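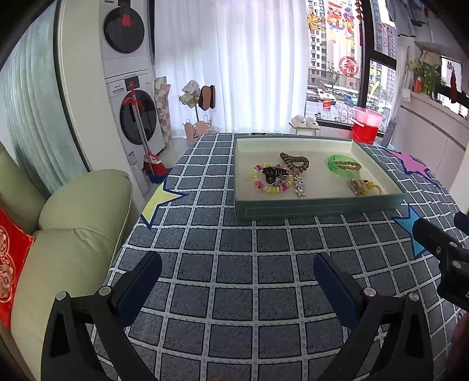 How long should you rest pancake batter before cooking it? Half an hour on the bench does the job for a plain buttermilk batter, and overnight in the fridge is better still if you use any wholemeal flour.

Search this blog
Type and press enter

Kitchen > Breakfasts > Pancakes

I have been making pancakes nearly every morning since October and I'm still not sick of them! It started when my neighbour Hường Từ handed me a tub of her batter over the fence and told me to leave it alone until breakfast. I'd always been a whisk-and-pour person (straight into the pan, lumps and all) and I honoured her instructions mostly out of politeness. Well. They were tall and tender and browned evenly right to the rim, and I've been a rester ever since.

The flour needs time to drink up the milk, and the batter gets thicker while you're off doing other things. If it won't drop off the spoon in the morning, loosen it with a splash of milk and fold it in gently. Don't beat it again, you'll undo all that lovely softness.

My current mix is 200 g of plain flour with a good heaped teaspoon of baking powder, one egg, a pinch of salt, a spoon of sugar and enough buttermilk to make it look like thick paint. I use the Kerkavard flour from the market when I can get it, which has a faint malty flavour I'm mad about. For an overnight batter I hold back the baking powder and sift it over just before cooking.

Heat matters more than I used to think. Medium, and give the pan a full 5 minutes before anything goes in. I wipe it with a buttery bit of paper towel between rounds, and flip when the bubbles pop and stay open. The first one still comes out patchy and I still eat it standing at the stove.

Quang Triệu wrote in after my last post to ask about freezing. Yes, do it! Cool them flat on a rack, then stack with baking paper between and bag them up in lots of 6. They go straight into the toaster from frozen, and the edges crisp up in a way I almost like better than fresh.

Next I want to try a sourdough version, using the discard from the jar I've named Lambert. He's bubbling away beside the kettle and smells wonderfully of green apples this morning.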